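Reference > Government and elections > Voting systems > Casual vacancies

Search this reference Enter a term Go

Countback (filling of casual vacancies)

Countback is a method of filling a seat that falls empty between general elections by examining again the ballot papers cast at the last one. It is used mainly by assemblies and councils elected under the single transferable vote, where several members represent the same district. No new poll is held. The result depends on preferences that voters have already recorded, and only candidates who stood at the original election and were not elected may take part.

Background

Under the single transferable vote, voters rank candidates in order. A candidate who reaches the quota is elected, and any surplus is passed on according to later preferences. When a member dies or resigns, an ordinary by-election for one seat raises a difficulty: a single seat contested across the whole district will usually go to the largest party, even where the departing member belonged to a smaller one. Countback was designed to keep the balance of the original result.

Procedure

The returning officer first declares the vacancy and invites unelected candidates to confirm that they still wish to serve and remain qualified. Those who do not reply within the period allowed are treated as withdrawn. The papers that made up the departing member's final total are then taken out of storage, or recalled from the electronic record, and each is passed to the highest-ranked consenting candidate marked on it.
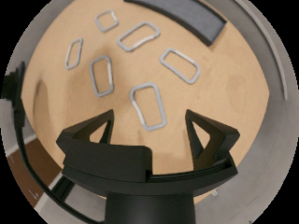
A candidate who holds more than half of the votes still in play is elected. If none does, the candidate with the fewest votes is excluded and those papers move to the next available preference. Counting goes on in this way until one candidate has a majority. Papers with no further usable preference are set aside as exhausted.

Rules differ on whether papers are counted at full value or at the value they carried when they reached the departing member. The first approach is simpler to check by hand. The second follows the original count more closely, but needs a complete record of every transfer.

Use in Ledholm

The district council of Ledholm adopted countback after a review of its standing orders. Its 30 members are returned from wards of five seats each. Unelected candidates have 14 days in which to give consent, and the count must be open to scrutineers. Where no eligible candidate consents, the council holds a by-election in the ward. The neighbouring council of Flondongate considered the same rules but kept by-elections for all vacancies.

Sealed papers are held for the full term of the council - a longer period than was required before the change - and may be opened only on the written order of the returning officer.

Criticism

Opponents argue that a countback relies on opinions that may be several years old, and that it gives voters no chance to respond to events. Nimal Howlader, in a study of council vacancies, noted a further problem: a party that nominates only as many candidates as it expects to win may have nobody left to fill an empty seat. Parties in Ledholm now tend to put forward at least one extra candidate in each ward, which makes for longer ballot papers.

Supporters point to the lower cost and to the speed of the process. They also note that turnout at by-elections is often well below that of a general poll.

See also: By-election; Co-option; Quota; Substitute list

Filed under: Voting systems | Local councils | Vacancies in office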